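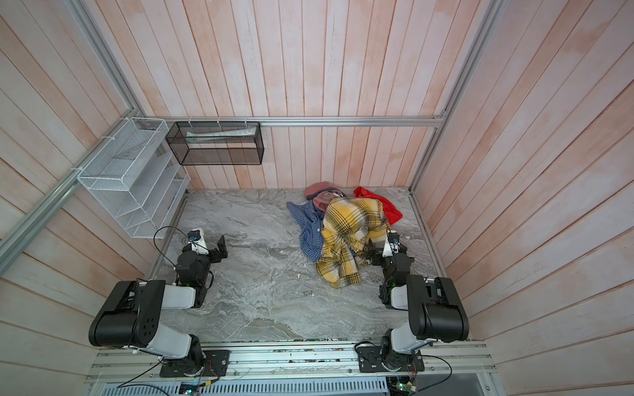
Mesh organiser and basket hung from rails, pale plank walls behind.

I went round to see the woman who runs Siditz, the tiny mending shop off the market square, expecting ten minutes and a cup of tea. I stayed all afternoon (and came home with a darned jumper!).

She started in November with one sewing machine and 300 quid. "I thought I'd get zips," she told me. "Zips and hems. Then a man came in with his nan's curtains and wanted a coat."

Did he get it? "He did, and he wears it to the pub."

She has done 591 repairs so far and charges £7 for a simple patch. I asked if that pays the rent and she laughed for quite a while. "Some months. Coats pay the rent. Socks are for love."

Her one rule is that you wash things first. "Please put that in," she said, so I have.

Comments

Took my lad's blazer there, lovely job.

Does she do leather? Got a bag that needs a new strap.

£7 is a bargain, I paid double in town.

Recent posts
Lunch at Astico
Why I gave up on my Jolard kettle
A wet walk to Skoryk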